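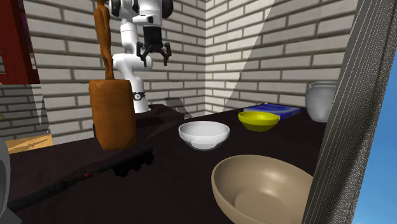

A kitchen gets easier to cook in the day you stop treating the countertop as storage! I have changed my mind about a lot of things over the years (open shelving, garlic presses, those little drawer dividers), but never about this one. Start with a clear stretch of surface, as long as your room allows, and let one bowl live on it. A plain white bowl on a dark top, like the one in the picture, is my favorite pairing by a mile, for the simple reason that you can find it with your hands full and your glasses steamed up. Peelings go in while you chop, and when the chopping is done the bowl goes to the compost and back to its spot.

Dark counters and how to keep them looking good
I love a dark counter and I will defend it to anyone, but it does show everything. Crumbs, flour, the ring from a glass of milk. The trick is two cloths. Wipe first with a damp one and a single drop of dish soap, then go straight over it with a dry one while the surface is still wet. If you let it air dry you get streaks, and then you wipe the streaks, and now you've got more streaks. Cotton flour-sack towels are wonderful for the dry pass. Old T-shirts are nearly as good and cost you nothing.

Skip vinegar on natural stone, please. It's fine on glass and on most tile, but it will etch marble and limestone, and the dull spots don't wipe off.

Bowls: fewer than you think
Four mixing bowls that nest will carry a household through nearly anything, holiday baking included. I keep mine in the cabinet to the right of the stove, largest on the bottom, with a paper towel between any two that are ceramic. If you're shopping, pick up the bowl and turn it over. A wide foot means it stays put when you whisk. A narrow one will walk across the counter on you, though a damp dishcloth twisted into a ring underneath works beautifully (do this for cutting boards too, laid flat).

Gray marks inside a white glazed bowl are usually metal rubbed off from spoons and whisks. They look like scratches and they almost never are! Make a paste of baking soda and water, rub it in small circles, rinse, and do it again if you need to.

The bread question
My neighbor Erdal Yüksel bakes at 200 degrees Celsius, which is a shade under 400 Fahrenheit, and his loaves come out with a crust you can hear from the next room. He learned on his aunt's oven back in Kocabaş and has never changed the number. What I picked up from him has to do with the dough, though. He weighs everything. A kitchen scale is such a small purchase and it makes flour behave, so put the mixing bowl on it, press the zero button, pour, press zero again, pour the next thing. No measuring cups to wash.

For dough that won't rise in a cold kitchen: set the covered bowl in the oven with the heat off and a pan of hot water on the rack below. Change the water after an hour if it has gone cool. Write yourself a note and stick it on the oven door. I have preheated a perfectly good linen towel.

Drawers, quickly
Empty the whole thing onto a sheet. Wash the drawer. Put back only what you've used since July. The rest goes in a box in the hall closet, and if you go fetch something from the box, it has earned its place again. I did the utensil drawer first and found 9 takeout chopsticks, none of which matched, plus the good vegetable peeler I'd been accusing my sister of taking.

Smells
Cutting board smells of onion: coarse salt and the cut side of half a lemon, scrub, leave five minutes, rinse.
Plastic tubs smell of curry: crumple a sheet of newspaper inside, snap the lid on, leave overnight, then wash.
Sink drain smells of who knows what: a kettle of hot water, then pull out the strainer and scrub the underside with an old toothbrush. It's nearly always the underside.
Fridge: find the culprit first. Baking soda is great, but it can't argue with a forgotten half cabbage.

Reader mail
Several of you asked about wooden spoons that have gone fuzzy. Let them dry completely, sand lightly along the grain with fine paper, wipe off the dust, and rub in food-grade mineral oil. Leave it overnight and buff in the morning. They come up like new, and it's such a satisfying little job for a rainy afternoon!

Next time I'm finally getting to cast iron, including the skillet I rescued from a yard sale with a rust patch the size of my palm. Send me your rust stories before then.

Posted 6 January 2023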